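Hurnero Play Library
Print this page | E-mail this page

Toy and Game Shelf Check, April
Checked by: Rima Obeidat
Second pair of eyes: Suqin Li

What a good month! We got through all 31 bins before lunch, and most of them came back in better shape than they went out. Comments are under each line. If you're on the May check, please read items 4 and 6 first.

1. Bin labels match contents
OK. Two puzzle bins were swapped and are now back where they belong. Vira's new large-print labels are wonderful, I could read them from the door.

2. Small parts (under-threes shelf)
OK after fixes. Everything went through the parts tester. One wooden peg dropped straight in, so the peg board has moved up to the 3+ shelf.

3. Battery doors
OK. Every door on the lower shelves needs a screw, no snap-only doors. Fourteen screws tightened, one replaced (spares are in the Gralten tin). The singing drum still works and is still LOUD.

4. Foam and rubber shapes
Mostly OK. Squeeze each one and look hard at the corners and any narrow part, where bites and tears start. Three shapes from the Elo bath set had tooth marks and came out. Please don't trim a torn piece to save it! Ask Oleksandra for a spare, she has a whole drawer.

5. Plush and fabric
OK. Tug test on every leaf, ear and button eye. One rabbit needs a seam closed, and Ffion has taken it home with her sewing kit.

6. Quiz buzzers and the loose-toy tray
OK, and so much nicer to check with a tray to work on. Press each dome at the middle and at the edge, and it should come back up by itself. Run a fingertip around the black base for cracks. Wipe the tray too, including the bumpy floor of it, where crumbs love to hide. Keep buzzers away from the sink tap and clean them with a damp cloth only.

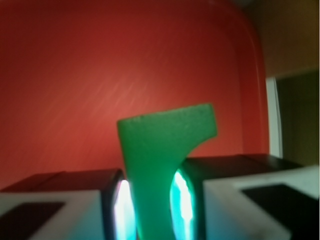
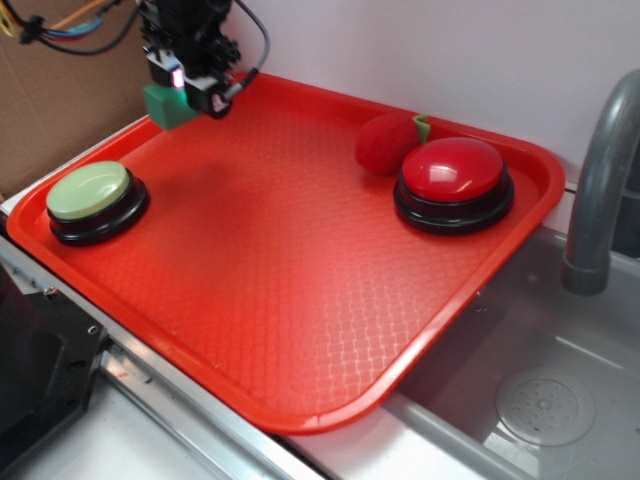 The green and red buzzers on the red tray, with a little plush fruit tucked in at the back.

7. Storage and shelving
One to fix. The Horobets shelf by the window rocks if you lean on it. Heavy games are on the bottom row until the bracket is changed. Wall straps on the others are all tight.

8. Cleaning supplies
OK. Spray locked away, cloths washed, 80 wipes left in the tub.

To do before the May check
- Bracket for the Horobets shelf (Suqin)
- Rabbit back in bin 14 (Ffion)
- More small screws for the tin

Contact the play library | © Hurnero Play Library | Back to top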